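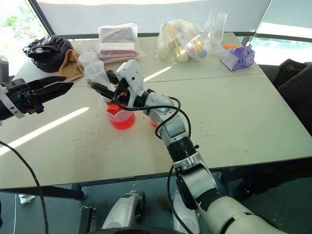
Lirkov opens orders for two-armed table robot

Monday, April 5, 2021

Lirkov has opened orders for the Stirnano, a two-armed robot meant for light work at an ordinary table. The company is offering it to labs, colleges and small workshops, either bought outright or on a lease, with the first units due to leave the factory in May.

The Stirnano has a white base that stays on the floor and two arms that reach over the work surface. Each arm ends in a gripper with two fingers. Buyers get the base, both arms, both grippers, a head camera and a licence for the control software. A table is not supplied. Lirkov says most customers already have one they want to use, and that the base can be set up against any flat top between desk height and kitchen worktop height.

The firm is pitching the robot at people who want to teach it everyday jobs with everyday objects. Its launch material leans on handling liquids, with the robot reaching for a measuring cup part filled with red liquid while plastic cups, bags and a box of tissues share the table. Clear plastic is awkward for many camera systems, as the edges are faint and the light goes straight through, and strong sun from a window makes it harder still. Lirkov says the software does not need a plain background or blacked-out windows, although it does advise customers to keep the sun off the camera itself.

Teaching is done by hand. A person guides the arms through a job using a pair of handles, and the software stores the movement along with what the camera saw. After enough repeats the robot can be asked to try the job alone. Lirkov does not give a fixed number of repeats and says it depends on the task. Picking up a box may need very few. Anything with a lid or a liquid needs a good many more, and the company suggests that new owners leave pouring until they are used to the system.

The control software is called Javier and runs on a separate computer, which the buyer has to provide. The licence covers 2 computers, so a lab can record on one and train on the other. Recordings are kept on the customer's own machine unless they choose to send them to Lirkov for help with training. That service is charged separately and the price depends on the job.

The standard package comes with four sets of finger tips in different shapes. They are held on by screws and can be swapped with the small tool in the box. Straight tips are for bags and cloth, and angled ones are meant for cups and handles. Lirkov sells spares and says the tips should be treated as something that wears out — the pads in particular will lose their grip if they are used every day on wet or greasy items.

There are some limits buyers should know before ordering. The arms are not sealed. Splashes on the fingers can be wiped away, but the wrist and elbow joints must be kept dry, and Lirkov will not cover damage from liquid under the warranty. Hot drinks, solvents and food meant for people to eat are all outside the approved uses. The robot should not be left running with no one in the room, and the stop button has to be within reach of whoever is in charge.

The cables run along the outside of the arms. The company says this makes them easy to replace, and the manual shows how much slack to leave at the wrist and elbow so that the arm can turn fully. Owners are asked to check them before each session and to keep chairs and bags clear of the space where the arms swing.

Repairs and setup are being handled by Zundberg, which will also run the training days. A setup visit takes one morning and is included in the purchase price. Lease customers pay for the visit but get servicing as part of the monthly fee. The warranty lasts two years on the arms and base. Grippers are covered for a shorter period, which is set out in the order form, and finger tips are not covered at all.

Zundberg will hold two open days before the first deliveries, one for education buyers and one for everyone else. Visitors can try the handles and bring small objects of their own for the robot to pick up, as long as they are not sharp or breakable. Places are free but have to be booked through the Zundberg website.

Anyone who has one of the earlier single-arm kits from Lirkov can trade it in against the new robot. The kit must be complete and in working order. Recordings made on the old kit will open in Javier but cannot be used to train the two-armed model, so owners who have built up a large set may prefer to keep both — the software will run them side by side on the same licence.

Prices are given on request and depend on whether the customer is a school, a college or a business. Orders placed now will be filled in the order they come in, and a deposit is needed to hold a place. Deposits can be refunded up to the day the unit is packed for delivery.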